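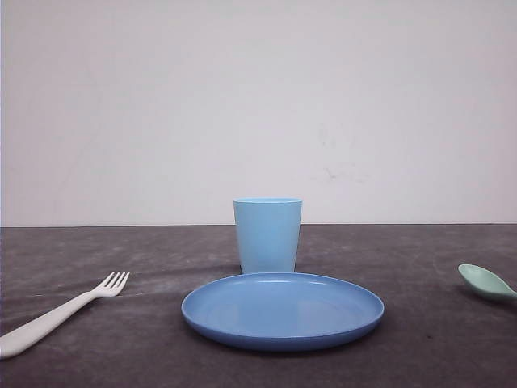 The woman who wrote the bus timetables for Gurkbridge and the villages around it for most of her working life would rather not have her name in print. "People still have views," she says. She has been retired since March and has already been stopped in the chemist's over the last bus from Taltent, a service she describes as having been late before she was born.

393 shares

We met at the Figueroa, a café opposite the bus station, which she picked so that she could keep an eye on things. She came on foot. She ordered a toasted teacake, sent back the butter for being margarine, and told me that the first thing to understand about a timetable is that it is a work of hope.

"You're writing down where a bus would be if there was no weather and no one had a pushchair," she says. "Then you add a bit on for the pushchairs. Then the company takes it off again."

The company, for most of those years, was Nomard, which ran green buses until it was persuaded by someone with a degree to run purple ones. She speaks of it as other people speak of a brother-in-law. They gave her a desk by the radiator and a clock for long service. The clock runs fast. She has never corrected it, and says she has become fond of arriving early for things.

She got into the work by accident, having gone in to ask about a job in the ticket office on a morning when the timetable clerk had just walked out. The dispute had been over the 49, which was supposed to wait at the railway station for the London train and leave when it came in. The trouble was that the railway kept moving the train. "He took it personally," she says. "I was nineteen. I didn't take anything personally until I was thirty." 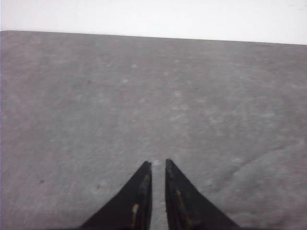 Grey in front, white behind.

Her first timetables were done by hand on squared paper, with a line for each bus sloping across the page from left to right. Where two lines crossed, two buses would meet on the road, and if the road was the lane down to Taltent then you had a problem, because there is one passing place and a farmer who parks in it. She would draw the whole day out in pencil, rub out the bits that led to reversing, and take the rest to the depot, where the drivers told her what was wrong with it.

"Drivers are the only people who read a timetable properly," she says. "Passengers read one column of it. Councillors read the cover."

Councillors, in her telling, have a great deal to answer for. They like a bus to go past the new leisure centre, whether or not there is any reason for it to do so, and they like it to go past their own houses a little less often than that. One of them wanted every service in the town to leave on the hour, so that it would be easy to remember. She drew him a plan of the bus station with all of them trying to get out of the gate. He asked if the gate could be widened.

Then there were the letters. She kept the good ones, and reckons there must be around 400 in a box under her stairs. A man wrote every spring to say that the footnotes were too small, and enclosed the page with the footnotes ringed in red. Another wished it to be known that "Sch" could be read as either school days or Scheduled, and that he had stood in the rain on the strength of it. She answered him. She thinks he was right, and "Sch" became "school days only" in the next edition, at the cost of a column for Sunday mornings. 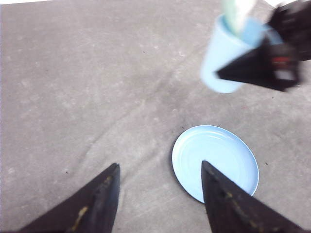
Reading time: 4 minutes

I ask about the footnotes, having been defeated by them myself. She is unrepentant. A footnote, she says, is where you put the truth. Anyone can print that a bus runs at ten past. It takes character to add a small letter "c" and explain at the bottom of the page that on market days it sets down by the church and you'll have to walk.

"I had one go right round the alphabet once," she says. "We got to double letters. I had a double 'f' which only applied on Maundy Thursday."

Computers arrived late and did not impress her. The first one drew up a whole week's buses overnight and had a driver taking his lunch in a lay-by on the bypass, which was legal but unkind. The next was better and could not spell Gurkbridge. She learned to let it do the sums and then go through after it, as you would with a keen child who has washed up.
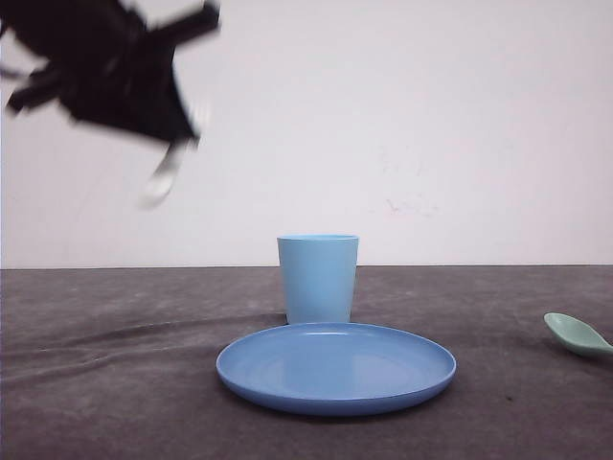
Do people still need a printed timetable? Plenty of them do, she says, mainly older passengers and anyone waiting at a stop with no phone signal, and she would keep a copy at every shelter.

She uses the buses herself, though not as often as she expected. It is hard to relax. She knows where the slack has been put in, and can feel the driver using it up outside the garden centre. Her sister won't sit next to her any more. On longer trips she brings a book and holds it quite high.

Her replacement is a young man with two screens who has rung her once, to ask what "NS" meant. It meant "not Saturdays". She had been hoping for something harder. When I asked whether she missed it, she looked across at the station, where a purple bus was pulling out of the second bay, and then at the café clock.

"Four minutes down," she said, and asked for the bill.

2 comments

Last updated: 26 May 2018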